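Huvik Hand Kit: a month of recording chores

By Benjie Tolentino
2 February 2018

Filed under: Reviews > Robotics > Data Capture

The Huvik Hand Kit is a set of wearable and hand-held parts for recording how a person does a job, so the recording can be used later to train a robot arm. You get one hand-held gripper, two marker cubes, a mount for the back of the hand, a head strap for your own camera, and cables. It does not come with a camera or a computer. Drovwood sells it for $400, or $300 if you already own the older version and send it back.

I bought mine at full price. I work on cleaning tasks, mostly bathrooms, and I wanted something cheaper than driving a real arm by remote control.

Setting up

The box has a printed sheet with drawings and very little text. Putting the gripper together took me 10 minutes. The calibration took most of an afternoon the first time, because the sheet leaves out the step where you enter the size of the cubes. The full manual on the Drovwood site has it on page 2. After that it went quickly.

The software is called Catacutan. It installs without trouble, but the window is crowded and the start and stop buttons are too close together. I ended two recordings by mistake before I changed the shortcut keys.

In use

The gripper is light and the trigger is smooth. Closing it on a sponge or a small bottle feels natural after the first day. Thin flat things are harder. I could not pick up a single sheet of paper from a hard floor with it, and a cloth has to be bunched up first.

The kit has only one gripper, so the other hand stays bare with a marker cube on top. I expected this to be a weakness. For cleaning work it suits me fine. A toilet brush needs a firm grip and a lot of wrist, and I would not want to scrub a bowl through a trigger. I hold the brush in my left hand and keep the gripper in my right for whatever needs picking up or moving.
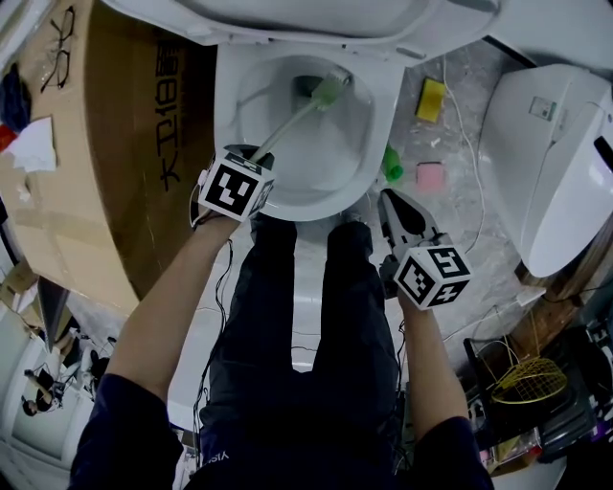

Tracking

The cubes track well as long as the head camera can see at least one face clearly. Looking down at work at knee height is the best case. Reaching behind something, or turning the wrist so the cube faces your own body, will lose it. Catacutan marks the gaps in red on the timeline, and short ones can be filled in by the software. Long ones cannot, and you do the take again.

Glare is the other problem. The white surface of the cube washes out under a strong ceiling light. I switched to a lamp with a shade and the gaps mostly stopped.

Cables

The cable on the hand mount is too thin for my liking and too long. It runs down the forearm and there is nothing in the kit to hold it there. I use a loop of soft tape at the elbow. A clip would cost them almost nothing.

Cleaning the kit

The pads on the gripper fingers wipe clean. The cubes do too, but do not use anything strong on the printed faces. I tried a bathroom spray on a spare and the black started to lift at one corner.

Compared with the Stunby

I borrowed a Stunby set for a week last May. It has a gripper for each hand and better cable runs, and its software is easier to learn. It is also heavier, and my wrists were sore by the end of each session. For two-handed lifting or folding I would pick the Stunby. For jobs where one hand holds a tool, the Huvik is the better buy.

Verdict

Good gripper, good tracking in decent light, poor printed instructions, annoying cable. I am keeping it. If you have the older version, the trade-in price is fair, though the gripper itself has changed less than the cubes and the software.

14 comments | 37 shares

Related reviews
- Stunby two-hand set, one week on loan
- Head straps for small cameras
- Shaded work lamps for recording indoors
- Catacutan shortcut keys worth changing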